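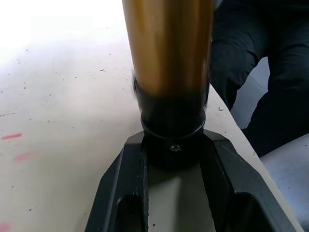 1/14
Gripper comparison, wrist camera view. Two sets of two-finger jaws on the same arm, same controller, same test object: gold upper part, black base, one cross-head screw at the front of the base. The jaws in the picture are the Durnham set. The other set is from Howells. Results below, with the parts I got wrong.

2/14
Setup. The arm is a Tuvis with the stock controller. The wrist camera is fixed to the gripper body, so the fingers always occupy the bottom of the view. Both sets bolt to the same carriage. Swapping takes four screws and a recalibration of the closed position. Skip the recalibration and the first grasp will be off center.

3/14
Why a cylinder. It has no flat faces to help the jaws settle, and the finish gives the camera trouble. Glossy metallic gold shows bands of highlight and shadow that shift as the wrist moves. The segmentation model reads a band edge as an object edge and the width estimate comes out too narrow. The matte black base doesn't have this problem.

4/14
So both sets were told to grasp at the base. It is wider than the gold part and flares a little, and the flare matters. Flat pads touch it along a line near the rim and nowhere else. Angled pads do better if the angle happens to be close to the flare.

5/14
Test plan was 600 attempts in total, split evenly between the two sets. The final log has 684 entries. The extra ones are repeats after a controller fault on the Durnham runs, described further down. I left the faulted entries in the log and flagged them. They are excluded from everything I say about grip.

6/14
Durnham first. The inner edges of the fingers are raised, and on a round base those edges do most of the work. Centering was good. If the object started a little to one side, closing the jaws pulled it to the middle without tipping it. Slow approach and fast approach gave the same behavior.

7/14
The weak point is rotation. With contact on narrow edges, the object can turn about its own axis while the grip still reports as firm. The screw is useful for measuring this. Start with the screw facing the camera, lift, move, set down, look for the screw again. If it has moved sideways in the view, the object has turned.

8/14
Howells next. Broad flat pads with a soft facing. Less rotation, clearly. Worse centering, also clearly. The first pad to touch pushes the object until the second one catches up, and on a smooth table it slides. Twice it was pushed far enough that the second pad met it high and the lift was aborted.

9/14
The controller fault. At low closing speed the Durnham jaws would stop short and report a completed grasp. Arwel Meredith found it: the stall threshold was still set for the Howells pads, which compress. Hard edges give a much sharper rise in motor current. One parameter. I had copied the config across without reading it.

10/14
Camera notes. Fixed exposure, set on the table. The tabletop is off-white and strongly lit from one side, so the far corner on that side washes out. I tried exposing for the bright corner and lost detail in the dark gray fingers, including the slots. I went back to the first setting. I would choose a darker table surface next time.

11/14
The table also has pink-red marks, specks and scuffs on it. The detector picked up the longest red streak as a candidate object until I raised the minimum height. Depth would remove the problem. This camera is color only.

12/14
Motion blur. At full wrist speed the upper part of a tall object smears before the base does, at least with our mounting. Edge detection on the base holds up longer. Another reason to grasp low on this object, though with a heavier top I would want to check tipping before recommending it to anyone.

13/14
Sioned Lewis asked about the Ladell adaptive fingers. Not tested. They need a different carriage, and the weight would change the wrist tuning, so the numbers wouldn't compare directly with these. If we get a second carriage in October I'll run them on the same object with the same approach poses.

14/14
For now the Durnham jaws stay on. Centering matters more to us than rotation, as the next station doesn't care which way the screw faces. If yours does, use the Howells pads and slow the last part of the close. Config files for both sets go up once I've fixed the threshold comment, which still has the old units in it.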